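Pre-power checklist for the gripper arm, with my comments

Filled in 26 January 2024, Prisgate shared workshop, bench by the wall

I've been meaning to write this up properly ever since Gøran Holmgren asked me what I check before I switch on, and I gave him three different answers in one week. So this is the list I use now, with what I found this time round next to each item. Copy it if you like, but change the bits that don't fit your own build (and do please tell me if I've missed something obvious!).

The project is called Druvo. It's a home-built arm with a bought two-finger gripper, and it's meant to learn a bit of kitchen work, starting with lifting a lid and putting it down again somewhere sensible.

1. Arm base and clamps
OK. All the clamps were tight. I give the base a good shove with both hands, much harder than the arm could ever manage, and it didn't budge. I've put a pencil line on the bench along the edge of the plate so I can tell if it creeps.

2. Emergency stop
OK, tested before anything else moved. Pressed it, drives dropped out, twisted it to release, drives stayed out until I reset them. If they ever come back by themselves, stop there and don't carry on down the list. I keep the button on my left as I'm right-handed and usually have a pen or a biscuit in the other hand.

3. Cables
Comment. No nicks or squashed bits anywhere, and the plugs all had a firm click to them. I wasn't happy with the slack at the wrist, though. There's a thin yellow cable that makes a loop under the gripper body, and I'd like that loop smaller before we do any big wrist turns. Anum Khokhar thinks a soft tie would do it. I think she's right, but I want to turn the wrist by hand through its whole range first so we don't end up with it too tight instead.

4. Gripper links, pivots and fingertips
OK with a comment. With the power off I wiggle each finger sideways and feel for play. Left side fine, right side has the tiniest bit of give, same as last time, so I've written it down and left it. Screws on both sides nipped up by hand. Fingertip pads wiped and still properly stuck on.

5. Things within reach
OK. This is the one I used to rush. Everything the fingers could bump into gets looked at and thought about, one thing at a time. For the lid job that's the glass lid, laid flat on the table, and the two-tier cooker standing off to the right. I worry most about the cooker's handles, as they stick out to the left, towards where the gripper works. I've added a keep-out zone in the software with a good hand's width to spare, and we run the first pass at the slowest speed every time.
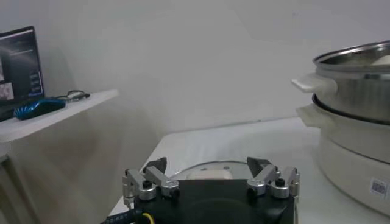 6. Glass
Comment. Run a finger round the rim (gently!) and hold the lid up to the light. No chips found. Grip force stays at the lowest setting until the arm has managed a clean lift, and anyone standing nearby wears eye protection. Yes, even if you're only watching.

7. Cooker stays unplugged
OK. Plug out of the wall and lying where I can see it. No heat and no water while we're still teaching the arm. Breker, our other arm, isn't allowed near a cooker at all until this list has been done for it too.

8. Screen and mouse
OK. The monitor sits up on the wall shelf with the mouse in front of it, so I can stop a run without leaning over the table. Check that the shelf is firm and that nothing on it can drop into the arm's path.

9. Log and hours
OK. The counter said 1,413 cycles at the start. Lưu, the little logging script, had saved the last run properly. I plan to regrease the pivots at about 3,051, going by how the last set wore.

10. Second person in the room
OK. Anum was here throughout. For a first run after any change there must be 2 of us, one watching the arm and one with a hand by the stop button.

Still to do
Shorten the yellow loop (me and Anum, before the next run).
Check the right finger for play again after another 114 cycles.
Print a fresh copy of this list for the hook by the door, the old one has tea on it.

Result: fine to run at slow speed, small wrist turns only until item 3 is sorted.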